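Search the help pages Go Clear

We use cookies to keep you signed in and to remember which topics you follow. Accept Manage settings

Is a fabric protection plan on a new sofa ever worth paying for?

Posted by Morenike Osagie

We are ordering a sofa from Storkura, the big store out past Hirnumville. It costs $994 before delivery and it's the most I have ever spent on one thing that isn't a car. The salesman was pleasant until we got to the desk, and then out came the folder. Fabric protection, five-year cover, stains and accidental damage, "total peace of mind." He wouldn't give me the terms to take home. He said they were "all online" and that the price was only good if I added the plan at the time of purchase.

I said I'd think about it and he looked at me like I'd said I was going to let the kids butcher a hog on the cushions.

My questions are these. Has anybody had one of these plans pay out? Is the spray they put on at the warehouse any different from the can I can buy myself? And is it true that you can't add the plan later? My husband thinks we should get it because we have two kids and a dog. I think if the fabric needs insurance from day one then maybe it's the wrong fabric. We have to confirm the order by the end of the week, so please don't tell me to go shop for six months.

Also, he said the plan covers "all household stains" and my mother-in-law says hers refused to cover a stain because it was "accumulated." What does that even mean?

Onyekachi Nwachukwu

I sold furniture for nine years, not at Storkura but at a place very much like it, so take this as coming from somebody who used to carry the folder.

The plan was the thing we were pushed on. A salesperson could have a fine month on sofas and still get called in for a talk if the plans were low. I don't know what your guy gets paid for it and I won't guess, but when someone gets stiff over a thing you haven't bought, you can draw your own conclusions.

On "accumulated." Most of these plans cover a single accident. You knock over a glass of juice, you call, they send you a kit or a person. What they don't cover is dirt that built up over time, from hands and heads and dogs and people who eat on the same cushion every night. That is how nearly all sofas get dirty. So a customer would call up after a year and say "there's a brown patch on the arm," and the first thing they'd be asked is what caused it and when. If you can't name a cause and a day, it's accumulated. If you name a cause and the day was too long ago, you reported it late. The window in the plans I sold was short, and people lost out on it all the time.

Get the actual terms and read these parts before anything else:

How many days you have to report a stain.
Whether pet damage is in or out. "Pet stains" and "pet damage" are different things. Chewing and scratching were out of every plan I sold.
What happens if you try to clean it yourself first. Some plans will turn you down for that, and who leaves grape juice sitting there while they wait on hold?
Whether seams, zippers and sagging are covered, or only the surface of the fabric.
What you get if they can't fix it. Often it's store credit, and after one payout the plan is used up.
Who the company behind it is. It usually isn't the store.

If he won't print the terms, look them up on your phone at the desk and make him stand there. If they can't be found on your phone either, you have your answer.

As for the price only being good today, I used to say that too. We always sold the plan to people who called back the next week. Ask for a name and ask for it in writing that you can add it within a set time after delivery. If he won't do it, a manager probably will.

I'll be fair to the other side. I did see claims paid. A family had a whole cushion cover replaced after ink, and they were delighted. It happens. I just saw a lot more people who forgot they had the plan, lost the paper, or called too late.

Tobiloba Adeleke

get the plan. we got it on ours, never used it, but with kids you just feel better. its not that much when you split it over the years. also scotch tape is good for dog hair

Mirjana Kos

I'd like to know how "never used it" turns into a reason to buy it, but okay.

Your husband is thinking about the accident and you are thinking about the fabric, and I'm with you. I clean upholstery for a living, mostly rentals and dental waiting rooms, and I have never once looked at a sofa and been able to tell whether the owner paid for a warehouse spray. That doesn't prove the spray does nothing. I can say that fresh spray on a decent fabric does make a spill bead up for a while, and that after a few cleanings and a lot of sitting, it's mostly gone. A "lifetime treatment" is a phrase I would want somebody to explain to me slowly.

Is the warehouse version better than the can? Ask them what the product is called. A store that tells you the name is giving you something to check. A store that says "it's our own professional formula" is giving you nothing. I've had a customer swear by Ollov from the hardware aisle and another one swear that it left her armchair feeling like a tarp. Both could be right, since they had different fabrics. Whatever you use, spray the underside of one cushion first, let it dry, and rub it with a white cloth. If color comes off, stop.

What I would do in your place, this week, with the time you have:

1. Find the cleaning code. It's on a tag under the seat cushions or on the deck of the floor model, one or two letters. W means you can use water-based cleaner. S means solvent only. WS is either. X means vacuum it and pray. If the sofa you picked is an S or an X and you have two kids and a dog, I'd change the fabric before I'd spend a cent on a plan. Nobody at the desk is going to bring the tag up, so lift the cushion yourself. If the tag has been cut off the floor model, get them to look up the code for your exact fabric, because the same sofa in a different cloth can have a different code.

2. Think about the color, and don't believe the thing about dark and bright colors "hiding everything." They hide some things. A large red sofa will be kind to you over spaghetti and unkind to you over pale dog hair, dried milk and every spot where somebody scrubbed too hard. Strong reds are also the ones I worry about most for dye coming off on a damp cloth. I'd still have one, I just wouldn't let a salesman tell me it's the easy choice. With a big one you're also looking at a wide stretch of a single color, so a faded or scrubbed patch has nowhere to hide.

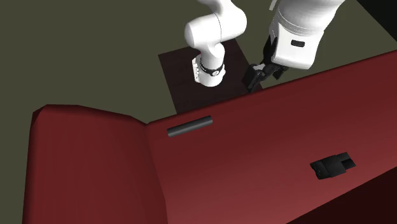 3. Ask for a swatch and ruin it. Coffee, ketchup, a ballpoint pen, whatever your kids are into. Leave each one for an hour, then blot with plain water and a drop of dish soap, provided the code allows water. Don't rub. If it comes out, you have your plan and it was free. If it doesn't, you've learned that before the truck came. Storkura gave me swatches when I asked, but I had to ask twice.

4. Check what your home insurance or renters insurance does. Plenty of policies won't touch a stain, or the deductible is so high it makes no difference, but a few people are paying for accidental damage already and don't know it. Same with the card you use to pay. Read it, don't take the phone person's word.

5. See if you can buy spare cushion covers. I would take a second set of seat covers over any plan I've read. They don't ask you what day the stain happened. Order them at the same time as the sofa if you can - dye lots change, and a cover bought two years later can be visibly off.

If after all of that you still want a plan, put the report-by number on a piece of masking tape and stick it under the middle of the sofa. I mean it. You won't find the folder.

And keep the dog off it until the swatch test tells you something. I know how that usually goes.

Comment from Morenike Osagie

Thank you, this was more useful than the store. I went back and lifted the cushion. The fabric we'd picked is an S. He told me it was "fully washable" ten minutes before that, so now I don't trust anything he said about the plan either. He did find me the terms in the end, and pet damage is out, and cleaning it yourself first is a reason for refusal.

We are switching to a fabric with a W code, same price, and I have three swatches in my purse. My husband still wants the plan. The manager wrote on the order that we can add it within a month of delivery, so we can argue about it at home.

Comment from Abimbola Odukoya

Be careful with that note on the order. I had the same promise from Afolabi on a recliner I bought in January, written by hand, and when I called, the plan company said they only go by what's in their own system. The store "couldn't reach" the person who signed it. Get them to email it to you with the plan's name in the message. I did get my way but it took four calls, and by then I'd decided I didn't want the thing.

Comment from Onyekachi Nwachukwu

Seconding the email. Handwriting on an order form was worth very little where I worked.

Last updated 7/15/24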